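The Fan Curve

Magdy Abou Zeid had the window open on his second monitor when the number went red. It was a small number in the menu bar, a temperature, and he had set the threshold himself in November, the same week he installed Jomix. It went red for three seconds and then it went back to gray.

He wrote down the time in a text file: 2:14. The file was called heat.txt and it was getting long.

Magdy worked from the back bedroom of a rented house in Prendbridge. He did support for a company that sold scheduling software to dental offices. The work was not hard on a computer. He had a browser, a chat client, a ticket queue and a remote desktop session open at most. Nothing in that list should have made the processor hot, and yet twice a day, sometimes three times, it spiked.

Jomix was supposed to tell him why. It had a pane for processes, a pane for fans, a pane for disk activity and a pane for network traffic, and you could drag them into any order. It kept a history of 49 days. If you paid for the full version it would keep more, but Magdy was still on the free one, and every time he opened the history pane a banner slid down and asked him to upgrade. He had gotten used to closing it with the side of his thumb on the trackpad.

He opened the history pane and closed the banner. He dragged the cursor back to 2:14. The process at the top was called plhelper. It had used 100 percent of one core for three seconds and then quit.

He had seen it before. It was in heat.txt eleven times.

He typed the name into a search engine and got the same two results he always got. One was a forum post with no replies. The other was a page in a language he couldn't read, though he could tell from the layout that it was also a forum post with no replies.

So he wrote to the developer. The Jomix website had a contact form with a box that said "Describe your problem," and he described it. He attached the text file. He did not expect much. He answered forms like that one for a living and knew how long they could sit.

The reply came in forty minutes.

"Hello Magdy," it said. "Thank you for the log, it is very clear. plhelper is not ours. It belongs to an app called Plollness. Do you have it installed? Regards, Abdelilah Fahmy."

Magdy looked in his applications folder. He did not have anything called Plollness. He wrote back and said so.

"Look in the screen savers," Abdelilah wrote.

He opened the system settings and scrolled down through the screen savers, past the clocks and the drifting shapes and the ones that came with the machine, and at the bottom there it was. The icon was a plain blue circle. He clicked it and the preview filled the top of the window.

He knew it right away. It was the kitchen one. His sister had put it on there when she stayed with him in the spring, because she said his desktop was depressing. It showed a kitchen counter from overhead, drawn by the computer, and it changed now and then. He had stopped noticing it sometime in the summer.
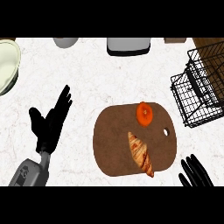 Plollness, "Counter" theme. Orange slice on the board.

He let the preview run for a minute and watched the temperature in the menu bar. It climbed a few degrees and stayed there. When he closed the settings window it dropped.

"Found it," he wrote. "But the spikes happen when I'm working. The screen saver isn't on."

This time the answer took longer. Magdy closed two tickets while he waited. One was from an office where the printer had been renamed and the appointment cards were going to a different floor. The other was from a woman who wanted to know if she could make the calendar start at seven.

"It prepares the next picture ahead of time," Abdelilah wrote. "It does this in the background so the screen saver starts quickly. I have had 135 people write to me about it. They see it in Jomix, so they think it is Jomix. I do not mind. But I would like to put a note on my site and I do not have the other developer's permission to say his program is the cause."

"Have you asked him?"

"He does not answer. The company is El Ouafi. I believe it is one person. The last update was four years ago."

Magdy went to the El Ouafi page. It was still up. It had a download button, a line about system requirements that listed versions nobody ran anymore, and an email address. He clicked the address, and his mail program opened a blank message, and he looked at it for a while before he typed anything.

He wrote that he was a user of the screen saver and so was his sister. He wrote that the helper ran while the machine was in use, and that moving it to run only when the machine was idle would probably fix it. He attached heat.txt again. He took out the part where he had written "again???" next to four of the entries. Then he sent it.

It was almost three. He ate a sandwich standing up in the kitchen, rinsed the plate, and came back.

There was another message from Abdelilah. It had a license key in it.

"For the log," it said. "Most people send me one line and it says it is hot. With this key your history will not stop at 49 days."

Magdy copied the key and pasted it into the box. The banner in the history pane went away. The pane looked taller without it. His thumb went to the trackpad to close the thing anyway and there wasn't anything to close.

He thought about removing Plollness. It would have taken one right click. He called his sister instead, and she picked up on the second ring with a lot of noise behind her.

"Do you still use that screen saver?" he said.

"Which one?"

"The kitchen."

"Oh, sure," she said. "On the work one too. Why?"

"It runs the processor up."

"Is that bad?"

He looked at the menu bar. The number was gray. "Not very," he said.

"Then leave it on. What are you eating?"

"I ate."

"What did you eat?"

He told her. She told him about a coworker who had broken a chair, and about the rain, and then someone called her name and she had to go.

At 4:40 the number went red. Magdy opened heat.txt, went to the bottom, and typed the time. He waited for it to turn gray, which took three seconds, and then he saved the file and opened the next ticket. It was the woman with the calendar. She had gotten it to start at seven but now it ended at four, and she had patients until five.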